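Bed folding

Bed folding is the practice of sorting and folding clean laundry on top of a made or sheeted bed, in place of a table, counter or ironing board. It is common in homes without a separate laundry room, and it is often recommended in household manuals on grounds that are seldom tested. The term covers both everyday folding and the occasional refolding of a closet's contents.

Background

The bed is usually the largest flat surface in a small home, and it stands close to where most clothes are kept. Those two facts probably explain the habit well enough. Household writers have tended to claim more for it. The Tramden Home Manual, a spiral-bound guide that has passed through 4 editions, describes the bed as "the natural folding table" and says that a soft surface "relaxes the cloth." The manual does not say how a mattress would do this, and the passage was dropped from the latest edition without comment.

A second claim, that folding on a bed is easier on the back, depends on the height of the bed. Low beds require the folder to stoop or kneel. Advice that treats all beds as alike should be read with care.

Surface

A fitted sheet is the usual working surface. It is smoother than a quilt or bedspread and less likely to shed lint onto dark cloth. Plain sheets in a color unlike the laundry are sometimes suggested, so that the edges of each piece stand out. The suggestion is reasonable, but most households fold on whatever sheet is already on the bed.

The main drawback is give. A mattress sinks under the hand, and a crease pressed into cloth on a mattress comes out softer than one pressed on a table. Light shirts hardly show the difference. Heavy garments do, and the claim that a bed "suits every fabric" does not survive a first attempt at a winter coat.

Denim jackets

Denim jackets are among the harder items to fold on a bed. The cloth is stiff, the seams are thick where layers meet, and the collar resists lying flat. Metal buttons add small hard lumps that push through the layers above them.

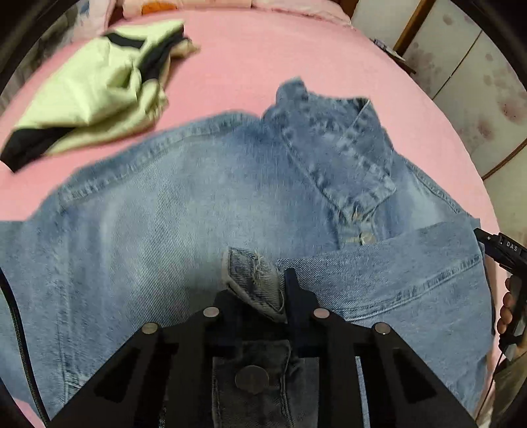

Faded denim jacket on a pink sheet, with the collar folded over itself.

The method most often printed has the jacket laid face down, the sleeves brought across the back, and the body folded up from the hem. Some versions button the front first. Others leave it open, arguing that a closed front traps air and makes a thicker parcel — an argument that seems to rest on habit alone. The collar may be turned up or left down, and either way it generally needs smoothing by hand before the first fold is made.

Wear changes how a jacket behaves. Older denim bends more readily along the lines where it has already creased, and these lines do not always match the ones the folder wants. Topstitched seams stay firm after the cloth between them has softened, so the fold tends to slide toward the nearest seam. Worn edges and frayed stitching are often blamed on folding. Rubbing in use and in the wash is a likelier cause, though a fold kept in the same place for years may add to it.

Hanging is the obvious alternative. Guides that favor folding say that hangers distort the shoulders, a fair point for knitwear and a weak one for denim.

Towels

Towels give less trouble. Their edges are straight, the cloth is soft, and a poor fold can be shaken out and started over in seconds. The common patterns are the half-and-half fold, the thirds fold for narrow shelves, and the roll.

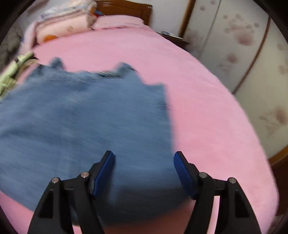
The thirds fold is frequently said to save space. A towel takes up much the same volume however it is folded, and what changes is the shape of the stack. A narrow shelf may hold thirds more neatly, while a deep one may waste room behind them. Corners that do not meet are the usual complaint, and pulling the cloth straight before the second fold corrects most of it.

Rolling has its own following. Rolled towels are easy to draw from a basket but tend to loosen on an open shelf.

The Plikusar trial

The figures most often quoted in favor of bed folding come from Plikusar, a household goods retailer that ran an in-store trial one April. According to its leaflet, 641 shoppers took part and 589 preferred the bed to the table. The bed was a display model offered for sale in the same aisle. The leaflet does not give the height of the table, the items folded, or the wording of the question, and no folding times were published.

A smaller exercise reported in the Brotgate Household Review used 200 towels and found no difference in neatness between the two surfaces. It did not include jackets or other heavy garments.

Related terms

The Radonjić fold, named in several guides as a bed-folding method, is a sleeve-first jacket fold that can be done on any flat surface. Its link with beds appears to come from a single illustration.

See also: Ironing board; Linen closet; Laundry sorting

Last revised November 22, 2023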